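Lorndale publishes results of household gripper comparison

Lorndale has released the results of its first side-by-side comparison of robot grippers on ordinary household objects. The work covered three grippers, two camera positions and two motion controllers, all tried on the same arm and with the same set of goods. The full results, including the settings used and a record of every failed attempt, can be downloaded free of charge from the Lorndale website from May.

Lorndale tests automation equipment for small manufacturers, care providers and developers of home robots. Most of its earlier work was done in a laboratory, on benches with matt surfaces and fixed overhead lighting. Customers had been asking for figures from places closer to where their machines would be used, and the company decided to run the comparison in a furnished home.

The grippers

The first gripper was the Bratis two-finger model, which has flat pads and closes in parallel. The second was a Kesel gripper with curved fingers that wrap partly round an object. The third was Lorndale's own reference gripper, a plain design kept for comparison work and not offered for sale.

Each was fitted to the same arm in turn and given the same 40 objects. These included cups, bowls, boxes of dry food, single bottles, shrink-wrapped packs, folded cloths, cutlery and a number of small items such as keys and batteries. Every object was tried 12 times with every gripper. Positions were drawn up in advance and used for all three, so that no gripper had an easier layout than another.

An attempt counted as a success if the gripper picked up the object, held it clear of the surface and put it down within the marked area without dropping or damaging it. A time limit of 90 seconds applied. Attempts that ran past the limit were recorded as failures, even where the object was later placed correctly.

Findings on grip

The Bratis gripper did best on boxes, books and other items with flat sides. It was also the easiest of the three to set up, and its pads could be changed without taking the gripper off the arm. It had trouble with shallow bowls, where the pads met the rim at an angle and tended to slide upwards as the fingers closed.

The Kesel gripper was the strongest on round objects. It held single bottles well, both upright and lying down, and it was the only one of the three to complete every attempt with the cups. It was slower than the Bratis and needed more clear space on either side of the object. When two items stood close together it often pushed one aside while reaching for the other.

Lorndale's reference gripper came between the two on most objects and ahead of both on folded cloths. The company puts this down to the softer pad material and not to the shape of the fingers, and plans to repeat the cloth trials with matching pads on all three.

Wrapped packs of bottles were the hardest group for every gripper. A pack is wider than a single bottle, the film gives under pressure, and the weight can shift as the pack leaves the surface. The best approach found was to grip across the narrower side, low down, and lift slowly. Gripping by the caps worked on some attempts, but the caps turned or the film tore often enough that Lorndale does not recommend it.

Findings on cameras

Two camera positions were compared. In the first the camera was mounted close to the gripper and moved with it. In the second it was fixed to a stand and looked across the work area.

The moving camera gave better results when the gripper was near the object, and made it easier to see whether the fingers were lined up. It lost sight of the wider area as it came down, and in a small number of attempts the fingers hid the object completely. The fixed camera kept the whole area in view but was less useful for judging the last few centimetres. Using both together gave the highest success rate with all three grippers, at the cost of extra wiring and a longer calibration at the start of each session.

Cable routing took up more time than had been planned for. Cables that hung freely at the start of a session could pull tight once the arm reached the far side of the work area, and this showed up in the results as small errors in position. The report includes a page on how the cables were tied and how much slack was left at each joint.

Findings on controllers

The two controllers tested were the standard one supplied with the arm and the Mottram controller, which adjusts speed as the gripper nears a surface. The standard controller was quicker in open space. The Mottram was gentler on contact and knocked over fewer light objects, particularly empty cups and small cartons.

Both were run at the makers' default settings for the main trials. A shorter second round used adjusted settings, and those results are listed separately so that the two sets are not mixed. Readers choosing between the controllers are advised to look at the main trials first. The second round was too short to support firm conclusions on speed.

Glass surfaces

One part of the work dealt with transparent and reflective surfaces. Glass is common in homes and is known to cause problems for depth cameras, which may measure the floor beneath a table instead of the table top, or take a reflected light for an object.
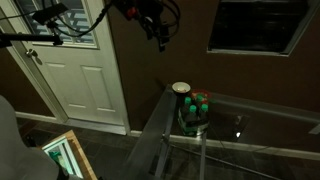
Mottram was shown the draft findings before publication and replied that the default speed on its controller had been chosen with solid worktops in mind, that a slower approach would be the right choice over glass, and that it would have liked more attempts at the lower setting before the two controllers were compared on that surface. Lorndale has added a note to this effect beside the relevant table in the report.

Over glass, the fixed camera produced more height errors than the moving one. The usual result was that the gripper was sent too low and the arm stopped on its contact limit. Entering the height of the table by hand before the session removed most of these errors. Lorndale recommends doing so wherever the furniture is not going to be moved, and checking the figure again if it is.

Bright reflections were a smaller problem than expected. They sometimes caused the system to mark an object where there was none, but the false object usually disappeared when the moving camera changed its angle. Lowering the room lights made little difference.

What the results do not cover

The comparison did not test long-term wear. Each gripper was new or newly serviced, and over 200 hours of use would be needed before anything could be said about the pads. Price was also left out, as the makers sell through different routes and include different parts as standard.

All attempts were made with the arm in a fixed position. Mobile bases, stairs and outdoor use were outside the scope of the work. Liquids were only handled in sealed containers, and no attempts were made at opening or pouring.

Availability

The report is available as a document and as a set of spreadsheets. It includes the object list, the layout plans, the scoring rules and the settings for each gripper and controller. Developers may use the same layouts for their own trials and are asked to name the version of the object list they used, so that results can be compared.

A second comparison is in preparation and will look at drawers, cupboard doors and handles. Makers who wish to put forward a gripper should contact Lorndale through the enquiries page on its website. There is no fee for taking part. Equipment is returned after the trials, and makers are sent the draft findings on their own products for comment before publication.

About Lorndale

Lorndale carries out independent testing of grippers, arms, cameras and controllers. It does not sell robots and takes no commission from the makers whose products it tests.

Notes to editors

The Bratis and Kesel grippers were supplied on loan by their makers. The Mottram controller was bought by Lorndale at list price. None of the makers paid towards the cost of the work. Requests for further information should be sent to the Lorndale press office.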